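Hands on Trial

Four people, two hands and a borrowed stretch of office carpet

By Aileen Ignacio

The first thing Malathi Fernandes does on a test day is trim her fingernails. She says it has nothing to do with the robots. She spends most of the day picking up things a robot has dropped, and long nails get in the way.

Fernandes runs the hand trials at Lusside, a small firm that fits grippers and hands to robots other companies have built. Her customers come to her with an arm they already own and a job it can't do. A hotel supplier wants towels sorted. A parts distributor wants small bags moved from one bin to another. Most of them have seen a video of a hand with fingers and have decided that fingers are what they need. Part of her work is finding out if they are right.

When I visited, the team was in its second week of comparing two options for the same robot. One was a hand with jointed fingers, sold under the name Sketon. The other was a plain parallel gripper from Mikkelsen, with two flat jaws that open and close on a rail. The Mikkelsen is cheaper, lighter and older. It has fewer motors and a shorter manual.

Each goes through the same list of 40 objects. The list has been argued over for years and lives in a spreadsheet that only Danylo Harasym is allowed to edit. It has a tape measure on it, a sponge, a tin of mints, a pair of reading glasses, a sock, a spoon and a paperback. Every object gets picked up from a table, from a shelf and from the floor. A pick is good if the object is lifted, held while the arm moves, and set down where it should be. Anything else is a miss, and Harasym writes down what kind.

"Slipped, pushed, crushed, never touched it," he said. "Those are the four. People want me to add more and I say no. If you have 17 kinds of miss, you end up with one example of each and you can't say anything."

The floor is the part of the test that customers ask about least. It is also where the two choices differ most. On a table, the arm has room to come in from above or from the side. At floor level the arm is stretched out or folded up, depending on where the base is parked, and the wrist can only turn so far before some part of the robot meets some other part.

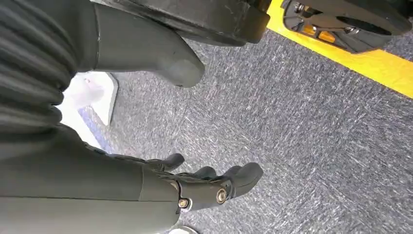 Carpet adds its own trouble. Hard floors give a clear stop when a fingertip reaches them, and the controller can read that as a jump in force. On carpet the force comes up slowly. The Mikkelsen jaws, which are narrow and square at the ends, tend to press into the pile before the controller decides they have arrived. Then they close, and sometimes they take a pinch of carpet along with the sock.

The fingers on the Sketon are more forgiving. They give a little when they touch down, and the controller can leave them half bent and let the surface do some of the work. Nestor Lumbao, who tunes the controller, showed me a setting he calls the drag. The hand comes down beside the object with its fingers loose, then slides along the floor until something stops it. Only then do the fingers close.

It worked well on the sock and the sponge. It worked on the paperback about as often as it didn't. The spoon was a poor match for it, and after several tries Lumbao got down on his knees and moved the spoon by hand to see how it was catching.

"The handle goes under the finger," he said. "With the jaws you just pinch it. Two seconds."

By the time of my visit the log held 1,854 picks. Harasym would not give me a total score for either side, and he was polite but firm about it. His view is that a single score hides what a buyer needs to know. He did let me look at the log by object. The jaws were ahead on anything thin and stiff, such as the spoon and the tape measure. The hand was ahead on soft things and on anything round. On the tin of mints they were level.

Cost of repair is kept on a separate sheet. Lumbao had replaced two fingertip covers on the Sketon and one cable. On the Mikkelsen he had replaced nothing, though he had wiped carpet fluff out of the rail more than once. The covers come from a supplier called Plastari and take a week to arrive, so he now keeps a bag of them in his desk.

Hok-lam Tsao handles the cameras, and he has a different complaint about the hand. From the wrist, the camera looks down past the hand at whatever is being picked. Jaws block a small, fixed part of that view. Fingers block more of it, and which part they block changes as they bend. Close to the floor, other parts of the robot can come into view too, and the software has to learn to leave them alone.

"It will try to grab its own base if you let it," Tsao said. He has a mask that blanks out the parts of the robot the software should ignore. He redraws it whenever someone moves the camera mount, and someone moves the camera mount most weeks. He has asked for a second camera higher up on the arm. Fernandes has said maybe.

The customer for this trial wants an answer by the end of May. I asked Fernandes what she was going to tell them, and she went through their own list of parts with me line by line. Most of it was flat or boxy. A few items were in soft bags. None of it was on the floor, at least on paper, but when she visited their site on a Thursday she saw plenty of it there.

Her draft recommends the Mikkelsen with wider, softer pads on the jaws, and a short trial of the Sketon for the soft bags only. The pads have not been made yet. Lumbao has cut a first pair out of foam to check the size, and Harasym has agreed to run the full list again once the real ones come in, starting with the sock.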